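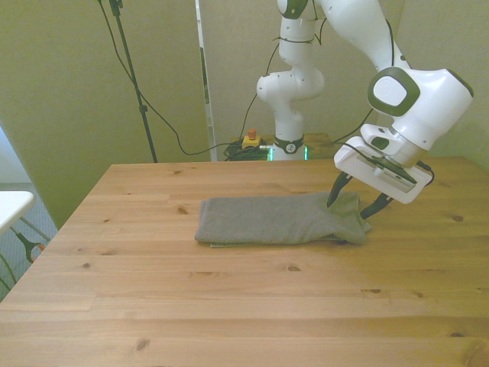
Trelteo bath towels, grey, set of four – eight months in

Home Reviews Bathroom Laundry Kitchen Contact

2020-04-09

Quick one because the washing machine is about to beep. Bought these last August when the old towels finally went to the dog. Paid $90 for the set at Wasitz, down from $146. Wouldn't have paid full price and still wouldn't.

Colour first. Listed as "harbour grey", came as plain grey. Fine by me. Hides makeup, hides the rust marks from our hook. The charcoal ones bled in a mate's wash apparently so stay away from the dark colours unless you like grey undies.

Out of the packet they're useless. Slippery, just push the water around. Instructions say wash before use, doesn't say how many times. Took us four washes, no softener, bit of white vinegar in the rinse. After that, good. Really good for hair. My old ones left me dripping down the hallway.

Fluff. Lots of it at the start, whole lint filter every load. Stopped by about 21 washes, which felt like forever. Wash them on their own until then, I put a black jumper in with them and it has never recovered.

Drying time is the main reason I'd buy again. Our bathroom has one tiny window and faces south, everything in there goes musty by the third day. These don't, or not untill day five. On the line in a bit of wind they're done by lunch. In the dryer a bit over an hour on medium. High heat made them crunchy.
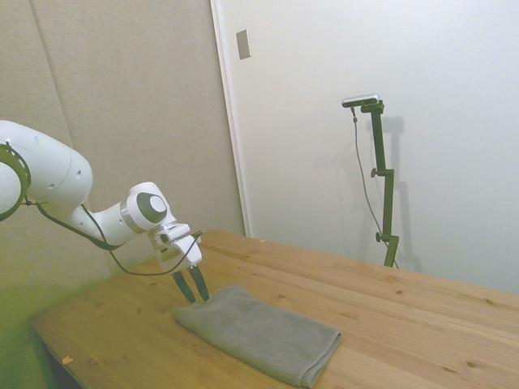
Size is on the generous side, so in our linen cupboard I fold in thirds longways and then over, and all four go on the one shelf. If yours is shallow, measure first. They've shrunk a touch since new, lengthways only, haven't noticed it when actualy using one.

Bad bits. The hanging loop is rubbish – two have torn off and the others are thinking about it. Stitched them back on with upholstery thread and they've held. One corner of hem has come undone on one towel. And there's a pulled thread from the cat, not the towel's fault, snipped it level and it didn't run.

Compared with the Arthur ones we had before: Arthur thicker, softer, nicer to sit around in, but slow as anything to dry and went stiff inside a year. Compared with the Trerkeck waffle towels: those dry faster again but feel like a tea towel. My other half likes the waffle. No accounting for it. These sit in the middle and that's where I want a towel to sit.

Would I get the matching bath mat? No. Had one, rubber backing cracked by Christmas, sent it back and got store credit after a fair bit of emailing.

Four out of five. Lost one for the loops and the fluff. Wait for a sale at Wasitz, they seem to do one most seasons.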